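Local History Project, final write-up
December 2022

# The Lomivside war memorial and the hall that went with it

I picked Lomivside because my grandmother grew up two miles from it and because the bus stops there, which matters when you don't have a car. I had been past the memorial maybe 200 times and had never once gotten off to read it. So that was my first trip, back in July, with a notebook and a bottle of water that was warm before I even crossed the street.

The memorial is a plain stone pillar at the corner where the creek road meets the main street. There are 27 names on it, 18 from the First World War and the rest from the Second. The names are in alphabetical order with no ranks, and I liked that right away. My question for the project started out as "who were they?" and that was way too big, as my feedback sheet pointed out (twice!). I narrowed it down to this: who paid for the memorial, and why is it on that corner when the town already had a park?

## Where I looked

Mostly in the county library, which has the old Lomivside paper on microfilm. The reader jams if you wind it fast — I learned to go slow and bring a snack. I also used the minute book from the Mahmoudi Hall, a fat green ledger that lives in a drawer at the town office, and two boxes of loose letters from the Mirkar church.
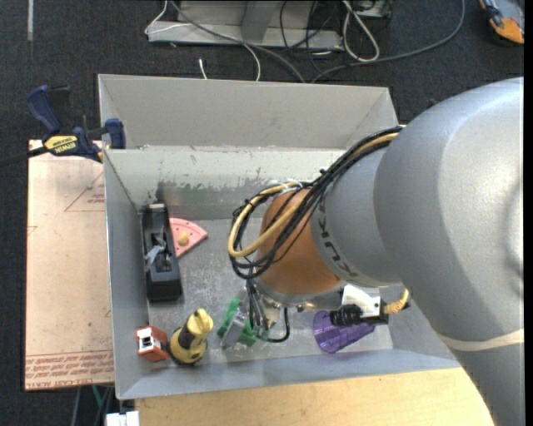 The minute book was the best thing I found. The first mention of a memorial is a single line squeezed in under a long argument over the hall roof, and then it comes up at nearly every meeting for two years. People wanted a bandstand. People wanted a drinking fountain for horses. One letter in the Mirkar boxes asks for a library shelf instead, "to be of use to the living," and I wish I knew what happened to whoever wrote it, but the signature is just initials.

## What I found out

The money came from dances. I had guessed a rich family or the county, and I was wrong on both. The hall ran a dance once a month and put the door money in a separate fund, and by the end they had a little over 200 dollars, plus the stone, which the Sernier quarry let them have for the cost of hauling it.

The corner is a better story. The park flooded. The paper ran a whole column on benches floating off toward the mill, and at the next meeting the park drops out of the minutes completely. The corner lot was high ground and belonged to the hall already, so that was that.

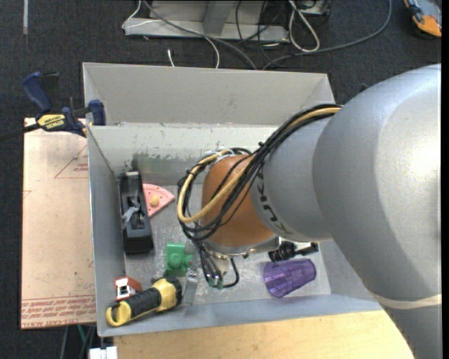 I also wanted to match the names to houses, using the tax rolls, and I only got partway. Two of the families show up on the same short street, and a third had moved away before the stone went up. The rolls skip a few years in the middle and I couldn't find the missing ones in Lomivside or at the county.

## What I'd do differently

I'd read the minute book first. I spent three weeks on microfilm hunting for dates that were sitting right there in the ledger. I'd also copy out page numbers as I go, since I had to make a second trip just to fix my footnotes (that was a long bus ride).

The hall itself was torn down, and I ran out of time to find out exactly when. The last entry in the ledger is about buying new chairs. There are more letters in the Mirkar boxes that I haven't opened, and the office said I can come back in the spring and keep going.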